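Tornum Bench Cell - Set-Up and Operating Guide

Section 6. Safe Practice for Container Handling Tasks

6.1 Scope

This section applies to any task in which one or more Tornum arms pick, move or place small capped containers on an open bench. It covers preparation of the work surface, staging of containers, speed limits and stop rules. It does not cover liquid filling or powered cap removal. For those tasks, see the Zivik tool head supplement.

Read Section 4 (Emergency Stop and Power Isolation) before starting. An operator who has not signed the Section 4 record may watch a session but may not enable an arm.

6.2 Preparing the bench

1. Set the arm controller to HOLD. Check that the status display reads HOLD on every arm mounted to the bench, including arms that are not part of the task.

2. Wipe the tabletop with a dry cloth. Remove tools, fasteners and tape scraps.

3. Check each rail mount by hand. There must be no play between the mounting plate and the rail. Tighten as described in 3.4 if movement is felt.

4. Route cables behind the rail. A cable may hang free only where no arm can reach it at full extension.

5. Place the containers upright, caps on, at the staging positions given in the task sheet. Leave clear space between the staging group and any fixed object the arm must pass.
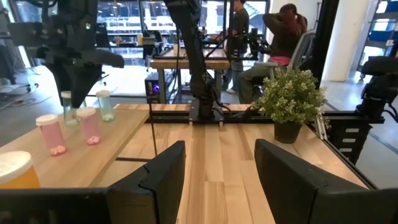

Figure 6-1. Capped bottles staged on the left side of the bench, seen from the gripper.

6. Walk the perimeter once. People may remain in the room during operation but must stay outside the reach line unless the controller is in HOLD.

NOTE: Items left on the bench as obstacles must be entered on the task sheet. An object that is not on the sheet is treated as debris and must be removed before the arms are enabled.

6.3 Containers and contents

Use only containers listed in the Siller parts schedule. Mixed colors and sizes are allowed in one session, provided that each type has its own grip setting.

a. Contents must be inert placeholders. Live medication must not be used in the cell under any circumstances.

b. Record for each container whether it is loaded or empty. Grip force is set for the loaded condition.

c. Do not use a container with a cracked wall or a cap that does not seat fully. Put it in the reject bin and note the lot on the task sheet.

d. Keep spare containers off the working surface or outside the taught area. If spares must stay within view of the cameras, mark them as non-targets in the task file.

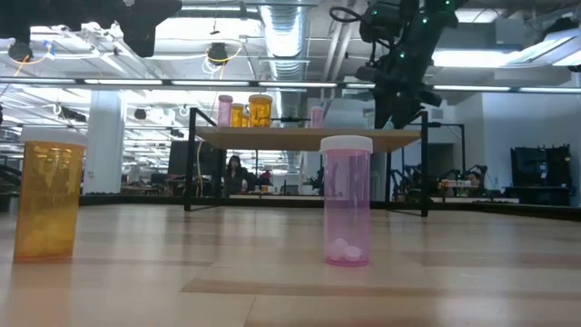 The same rule holds for containers that have been dropped. A dropped container is out of the session until it has been inspected, even if it landed upright and the cap stayed on. Set the controller to HOLD before picking anything up, and do not reach under a raised gripper.

CAUTION: Arms can move without warning when HOLD is released. Keep hands, hair and loose sleeves clear of the bench.

6.4 Enabling and first motion

1. Confirm that the person at the stop button has a direct view of the bench. A camera view on a monitor is not a substitute.

2. Announce "enabling" aloud and wait for a reply.

3. Release HOLD. Set the speed limit to 166 mm/s for the first cycle.

4. Run one approach with the gripper open and no pick. Watch the clearance between the finger tips and the caps.

5. If clearance is acceptable, run one full pick and place at the same speed.

6. Raise the limit to the task value. The limit must not exceed 949 mm/s for any container task.

Stop at once if a finger touches a container it was not sent to, or if a container tips. Do not try to catch it.

6.5 Floor marking and shared rooms

Cells installed in a room with desks or other arms need a marked floor boundary. Lay mats or tape so that the boundary can be seen from every seat that faces the bench, and keep the walkway free of cables - a cover strip is acceptable where a crossing can't be avoided. Check the marking each June and after any move of the bench.

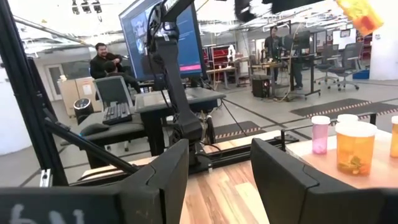 Boundary marking has to match the reach of the arm as installed, including the gripper. Measure again after a tool change. Mats with red-and-white caution striping, as on the floor behind this bench, are the preferred type. Chairs tend to drift over the line during long sessions and should be moved back at each break. Where desks share the floor with the cell, brief the people who use them on the stop procedure, whether or not they operate the arms.

6.6 Records

Log each session under the cell number. Enter the operator, the stop-button attendant, the task sheet revision and any stop events. Grip settings are reviewed after 2630 cycles or after a change of container lot, whichever comes first. Send deviation requests to Luzius Grabner at Awan before the session starts.

Section 6 revised Mon 28 March. Replaces all earlier issues.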